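Castov Everyday Flour Sack Cloth - White to Pale Gray, Pack of 6

Home > Kitchen Linens > Cloths and Towels > Castov Everyday

In stock. Ships folded flat in a paper band.

If you have been shopping with us for a while you will know that we have carried a cloth like this one, under one name or another, since before we had a website. It is the plain, soft, slightly old-fashioned kind that you keep a stack of in a drawer and reach for all day long. You can dry the good glasses with it, cover a bowl of rising dough, strain yogurt, line a bread basket, wipe down the counter after supper, and then throw it in with the towels and do it all over again. The Castov Everyday is the version we settled on two years ago, when the mill that wove our old one closed its doors, and we went through more samples than I care to remember before we were happy with it.

What we were after was a cloth that felt broken in from the beginning. So many kitchen towels come out of the package stiff as cardboard, and you have to wash them four or five times before they will pick up a drop of water. Castov washes the finished cloths once at the mill, without any softener, and that one wash makes all the difference in the world (my mother-in-law, who irons hers, disagrees and would like them crisper, so if you are a crisp-towel person, a little spray starch will get you there).

The fabric

Plain-weave cotton, with nothing else blended in. It is a middling weight - heavier than cheesecloth, a good deal lighter than a terry towel - and it has enough body to hold a fold when you pinch it up but will still wring down to nothing in your fist. Each cloth measures 30 inches by 30 inches. That is on the generous side for a kitchen cloth, and it means you can fold it into quarters and still have a nice thick pad for lifting a warm dish lid. (For anything straight out of the oven, please use a proper pot holder! The Jillberg quilted ones are on the next page and they are very good.)

The edges are turned twice and stitched all the way around, with a hanging loop in one corner. We asked for the loop to be sewn into the hem and not tacked on top, and it has held up much better that way.

About the color

We call it white, and in most kitchens white is what you will see. There is no bleach or optical brightener in the finish, though, so in the shade or under cooler bulbs it leans toward a very light gray, and the folds can look grayer still. A few customers have written to ask whether they got the wrong color. You didn't! Lay it next to a sheet of printer paper and you will see the difference, lay it next to an old linen napkin and the two will look like cousins. If you want a bright, bluish white, the Frerichs Bistro towel is the one to get, and if you want a warm cream, we have the Kisine undyed cloth in the same size.

What people use them for

Uwe Ehlers in our shipping room keeps one over his shoulder at home from the time he starts dinner until the last pan is put away, and I think that is how most of them end up being used. But we hear about all sorts of other jobs. Bakers like them for proofing, with a good dusting of rice flour rubbed into the weave. Gardeners wrap washed lettuce in a damp one and tuck it in the crisper. Quite a few people buy them for embroidery, and the weave is even enough that a transfer pattern goes on cleanly. One reader of our newsletter uses them as tray cloths for her tomato seedlings, and another bought two packs to wrap Christmas ornaments in, and then came back in December and bought two more for the relatives who had admired them.

They make a very good wrapping for a loaf of bread, too. Set the loaf in the middle, bring two opposite corners up and knot them, then do the same with the other two.

Washing and care

Machine wash warm with other light colors. Tumble dry low, or hang them on the line if you have one. Please skip the fabric softener and the dryer sheets, which coat the cotton and leave you with a towel that pushes water around the counter. If you've already done it, don't despair - a hot wash with half a cup of white vinegar will usually bring the cloth back.

For tea, berry juice or tomato, soak the spot in cold water as soon as you can and then wash as usual. Oxygen bleach is fine now and then. Chlorine bleach will weaken the cotton over time and we don't recommend it. Expect up to 6 percent shrinkage over the first few washes, mostly in the length, after which they stay put.

They will come out of the dryer wrinkled. Smooth them with your hands while they are warm and fold them in thirds, and they will lie flat enough for any drawer.
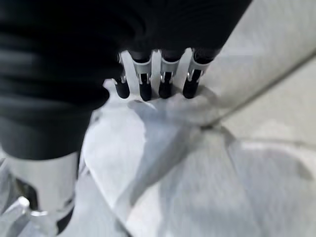
Everyday cloth, unironed. The cotton gathers into soft folds when it is pressed.

Pack sizes

Pack of 6, in a paper band. This is the one most households start with.

Case of 288, for restaurants, bakeries and church kitchens. Cases are packed loose without the bands, and the price per cloth drops quite a bit. Please allow 9 business days, as these come directly from the Castov warehouse and we don't keep them on our own shelves. If you'd like to try a few before you commit to a case, order a single pack first and write to Tímea Dobos at the wholesale desk, and she will take the cost of it off your case order.

Orders for single packs placed before noon go out the same day, except on Tuesday, when we take inventory and everything leaves the following morning.

Questions we are asked a lot

Do they leave lint? A little in the first wash or two, as any cotton will. Wash them once by themselves before you use them on stemware and you should be fine after that.

Can I dye them? Yes, and they take color beautifully. Scour them first in hot water with a spoonful of washing soda to clear out anything left over from the mill.

Are they big enough for a tablecloth? For a small card table, nearly, if you set it on the diagonal. For anything larger you'll want the Kisine table squares.

Can I buy just one? I'm sorry, we can't split the packs. We do sometimes have singles with a crooked hem in the seconds bin on the clearance page, and they work every bit as well.

Returns

Unwashed cloths can come back to us within 30 days for a refund or an exchange. If a hem lets go or a loop pulls out, washed or not, send us a note with your order number and we'll put a replacement in the mail.

You may also like

Frerichs Bistro towel, bright white
Jillberg quilted pot holder, pair
Kisine undyed cloth, cream
Kisine table square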